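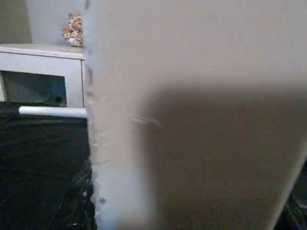 Should a small shop put a camera at the wrist of every arm it buys? Most small shops should fit one wrist camera, learn what it does badly, and spend the rest of the money on fingers.

I have held that view since December, when we finished comparing two grippers and three camera positions on the same arm. I did the bench work with Selvaraj Marikar, who wrote the controller scripts and disagrees with about half of what follows. The grippers were the Cutov parallel jaw and the Flerko, which has wider fingers and a softer grip. The controller was a Ristuvham unit we already owned. We ran 336 picks in all, on soft goods and small household objects, because that is the kind of work our customers ask about.

The sales case for a wrist camera is easy to follow. The camera goes where the hand goes. It gets close to the object, so it doesn't need much resolution, and there is no tall stand for people to bump into. All of that held up in our tests. I would not go back to a single overhead camera for picking plush toys off a ledge, where the overhead view loses depth just when you want it.

What the sales case leaves out is the finger. A camera mounted that close to the gripper sees the gripper first. With a wide finger and a short bracket, a pale gray-white surface can take up most of the view, with its own shadow across it, and the object you want is a patch of orange-brown and cream showing past one side. The software then has to make its decision from that patch. Sometimes it can. A spotted pattern is generous that way, and a plain white sock on a white cabinet is not.

We saw this most with the Flerko. Its wide fingers held soft things better than the Cutov did, and they hid more of them from the camera. I don't count that as a fault in the gripper. The two parts were chosen separately, by different people, from different catalogs, and the bracket that joined them was designed last. In most shops it goes the same way. The bracket gets an afternoon, and then everybody spends a month tuning the vision model to make up for it.

Moving the camera outward by 60 millimeters did more for our pick rate than any change we made in software. It also made the wrist bulky, and the arm could no longer get between two cabinets without a new path. Tilting the camera was cheaper and helped less. If I had to choose again I would take the longer bracket and give up the narrow gap.

Selvaraj's answer to this is that a blocked view is fine as long as the system knows it is blocked. He wants the controller to remember where the object was before the finger covered it and carry on from there. On a rigid object that sits still, I agree with him. On a plush toy, which rolls or squashes when touched, the remembered position goes stale at the moment of contact. We tried his method on both kinds of object and he was right about the boxes.

The other thing I would ask a vendor about is surface. People check a finger for grip and wear and hardly ever for how it looks to a camera. A smooth, matte finish is a good start, since glare from a shiny finger will throw off the exposure. A pale finger against a light wall and a white cabinet is a harder case. The edge of the finger is the line the software most needs to find, and if that edge is rough or nicked, an edge finder will report it in a slightly different place each time. We ended up wrapping one pair of fingers in dark blue tape, and the segmentation errors dropped enough that I stopped arguing for a new lens.

Then there is the money. The second camera we were quoted, with mount, cable and license, came to 4000 dollars. A set of Mazandarani fingers, narrower and cut back at the tip, was a small part of that. Judite Antunes, who signs our purchase orders, asked why we had tested cameras before fingers. I told her cameras were what the vendors brought. She wrote that down, and I have heard it back twice in meetings.

I know the argument on the other side. Fingers wear out and get swapped, while a camera stays, so a shop should buy the best camera and treat the fingers as supplies. That makes sense for a plant with one part number and a fixed cycle. It makes less sense for a shop that changes jobs every few weeks, where the shape of the hand decides what the camera is able to see on each new job.

So I would test in a different order from ours. Pick the fingers for the object. Put the arm in the actual pick pose, close to a real object on a real shelf, and look at the raw view before anyone runs a model on it. Do that in 12 poses, including the awkward ones near a wall. If a person looking at the screen can't say where the object ends, change the bracket or the finger and look again. Buy the camera after that.

Selvaraj would add a force sensor to the list. We haven't tested one yet.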